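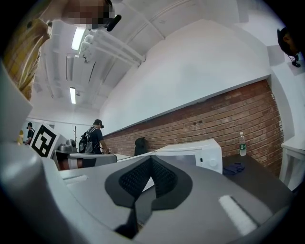
[fladano-build] Re: finger pads, round two
From: Solomiia Hrytsenko
2024-11-24

Sorry for the slow answer, half of this was typed on the bus. Apostolos wrote:

> Before I cut any more pads, can somebody tell me if the
> dotted texture is worth the trouble? Smooth ones take me
> a few minutes. The dotted ones take most of an evening
> because the mold sticks. Also I still have the old spring
> in mine and it pinches hard enough to dent a paper cup.
> What are the rest of you using?
> And is the kitchen corner OK for the marker tests or do
> we need to move everything back to the bench?
>
> Apostolos Mavromatis

Short version — yes keep the dots, change the spring, kitchen corner is fine.

Longer. I tried smooth pads for two evenings on the Gullby body (the gray one, same as yours but with my longer trigger). Cups OK, sponge OK, anything with a glossy side slides out as soon as you tilt your wrist. The dotted rubber holds. The V ridge down the middle helps with round things like bottle necks, and it sort of centers them for you. Please keep the raised rim too. I sanded it off one pair to save bulk and the corners started peeling the same night.

Mold sticking: are you dusting it? A little cornstarch, tap it out, then pour. Wait the full 10 hours even if the top feels done. I pulled one at 8 and the dots stayed in the mold, had to pick them out with a toothpick.

Spring: I went to the soft one from the Haugen assortment, the bag marked 31. Trim one coil, no more. With that the fingers close slow enough that you can stop halfway, and for the arm we want the half-closed readings anyway. My hand doesn't ache after an hour either, which it did before.

Screws. The two behind the finger mount are too long on every body from the first batch. They touch the slider at full open and you get a click. Put a washer under each one, or file them if your out of washers. I am out of washers.
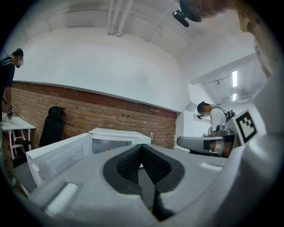

MARKERS AND THE KITCHEN CORNER

I'd leave the kitchen corner as it is. The microwave door is a good test becuase it swings, so you get a pull with a curve in it, and the wrist angle changes the whole way. Drawers are too easy by now.

Things to sort out first:

- Marker frames should be screwed on, no tape. Mine drifted a little every time I bumped a chair and I redid the calibration twice before I noticed why.
- Keep the white border clear. If your thumb or sleeve goes over it the tracker drops out and you get a jump in the log.
- Both grippers need their own marker number. We had two the same last time, that was me.
- Open the door all the way, then close it all the way. Partial ones go in a different folder.

The Brereck script now throws out any run where the marker is missing in more than 70 frames. It was stricter but we were losing good runs. If you pulled it before this week, pull it again.

Still open: the cable exit on the left side. It's a sharp edge and it's rubbing through the sleeve on mine. I can redraw the part if someone sends me the newest file, the one in the shared folder is from May and doesn't match what we have on the table.

Apostolos, if you have spare pads that came out OK bring a pair, I'll swap you for springs.

Solomiia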